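### 3.2 Packing of small stationery

The second group of tasks in our study concerns the pencil case. We chose it because it is one of the most ordinary containers in a household with school-age children, and yet it has received little attention in the literature on tidying. Drawers, shelves and wardrobes have been studied many times. A pencil case is different in two respects: it is filled and emptied several times in one day, and its owner usually cannot say what the correct order inside it is.

The records were collected in Prultudbridge, in 38 households and two after-school rooms. In total we obtained 668 packing episodes. An episode begins when the first item is touched and ends when the case is closed, or when the participant says that the work is finished. The second condition was added after the pilot in January, when several participants left the case open on purpose and told us that for them this was already "tidy".

Every participant received the same instruction: "Please put these things away as you would at home." No order was suggested and no time limit was given. If the participant asked where an item should go, the session leader repeated the instruction and nothing more. The items were spread on the table by hand before each episode, without a fixed pattern, so that similar things did not always lie near each other.

We distinguish three classes of item. *Long items* are pencils, pens and markers. *Blocks* are erasers and sharpeners. *Flat items* are rulers and small cards; they were used only in the after-school rooms and are reported separately in Section 3.4. Within the long items we keep the markers apart from the thinner pens, as their caps take more room and often decide whether the zip will close. Figure 4 gives a moment from an episode of the household set, in which only long items and blocks are used.
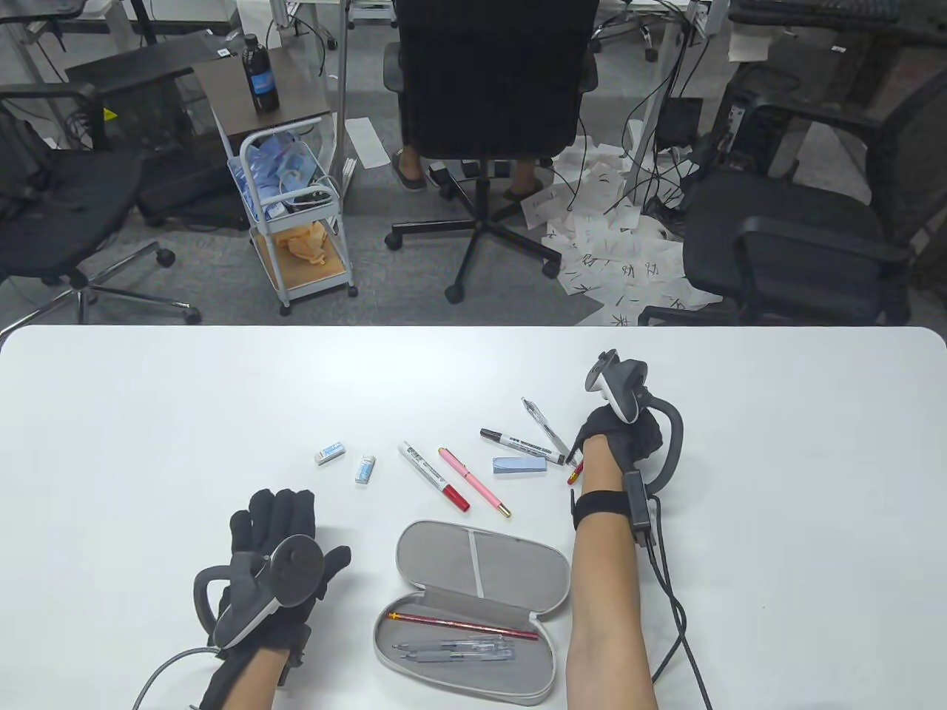

*Figure 4. Partly packed pencil case. One pencil and two clear ballpoint pens are in the compartment; erasers, markers and further pens remain on the table.*

The state in Figure 4 is typical of what we call the *thin-first* order. The pencil and the ballpoint pens are in the case while the markers with the red and the black cap are still outside, together with the erasers. The two ballpoint pens lie side by side, and the pencil lies at an angle above them. We coded such a position as "crossing" for the pencil and "parallel" for the pens. A crossing item is not an error in our scheme. It was counted only if it was later moved by the participant, and in this case the episode received the code "repair".

Repairs were more frequent than we expected. They appeared in 400 episodes, and most of them were very small: a pen was turned, or pushed a little to the side, so that the next item could lie next to it. Larger repairs, where the case was emptied and the packing was started again, appeared in 50 episodes. Almost all of these came from the *blocks-first* order. When an eraser is placed in the middle of the compartment, the long items have to go over it, and the lid then does not lie flat.

The place of the fountain pen deserves a separate remark. Adult participants often left it until the end, and they explained this by care for the nib. Children did not make this difference and treated it as any other pen. Cabrera and Edano, who coded the episodes independently, first disagreed on whether a late fountain pen should still be counted as thin-first. It was decided that it should — the order is defined by the first three items only, and the last ones are described in free text.

We also noted the use of the lid. In the Nivora coding sheet, which we adapted for this work, the lid is simply "open" or "closed". This was too poor for our purpose, and a third value, "held", was added for the moments in which the participant supports the lid with one hand and packs with the other. The sheet in its present form was fixed by Mark Anthony Dela Peña on Aug 21, 2022, and all earlier episodes were coded again with it.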